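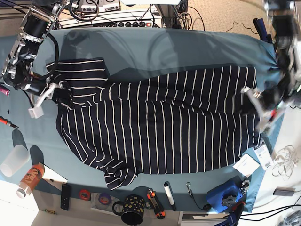
Wostau returns line, folding cell - May, entry 13

Bench set up as agreed with Wiebke Kuhlmann, two arms, blue cloth on the table. Cloth stays. The bare white top gave too much glare under the strip lights and the edge finder kept losing pale hems.

Work this morning was striped garments only. Reason for picking stripes: the Ladudetti returns are heavy on them at this time of year and the hand folders dislike them, as any skew shows straight away and the piece comes back from the check. Target per the Prandavdale sheet is 252 pieces per shift per person. The cell is nowhere near that and is not being judged on it yet.

Settings carried over from entry 12 except:
- grip force down one step on both sides
- pull speed at the end of the stretch halved
- wait after release lengthened, value in the parameter file

Long garments remain the difficult class. The planner wants two far corners, and with legs or sleeves folded under it will accept a crease as a corner. Pulling from opposite ends lays out the length but does nothing for the width, so a second pass across is needed at the bodice or waist end. Hand folders do this with a shake and a sweep of the forearm. We have no equivalent of the sweep.
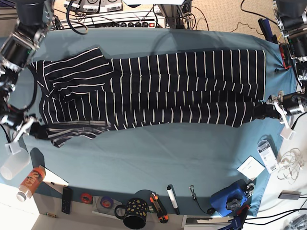

The second pass should be its own routine, called only if the outline is wider at one end than the template allows. Hrefna Lykkegaard thinks the template is the wrong test and would use stripe direction instead, at least for this class. Worth trying. Stripes are free information and we throw them away at the first filter. Against that, it does nothing for plain goods, and plain goods are most of the volume.

Talked to the late team at 14:00 about how the cell would sit in the line. Notes, so that they are not lost:

The current plan takes two people off folding and moves them to inspection and relabelling. Both are graded higher at Wostau, but inspection is done standing and folding is done on the high stools. One of the two has a bad hip. Plan has to allow for a seated inspection station or a swap. Raised with Wiebke, she will take it to Pfeiffer before the layout is frozen.

They also asked who clears a bad grip. Under the present rules only a trained operator may reach in, and only with the arms parked. That means somebody at the bench leaves their own piece half done each time. With up to 896 pieces through the line on a busy day, even a low fault rate will be felt. I said we would log stops per hour and show them the log, not a summary of it.

Piece rate: the bonus is still worked out on hand folds. Anyone moved to minding the cell loses it as things stand. Not ours to fix, but it will decide whether people want the job, so it goes in the report.

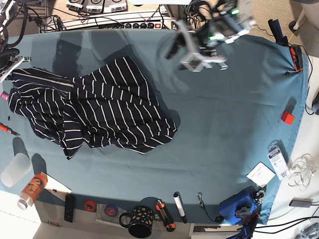
Striped garment bunched on the cloth, left side of the bench.

To do:
- stripe direction test, Hrefna, on the saved runs first
- split second pass into separate routine
- stop log: time, cause, who cleared it, how long they were away from their own work
- ask Pfeiffer whether the 2000 lux figure for inspection also applies if the station is next to the cell
- loose tools and tape off the work surface and into a tray before the next long run, clamps stay

Parameter file saved under today's entry number. Did not touch the camera calibration.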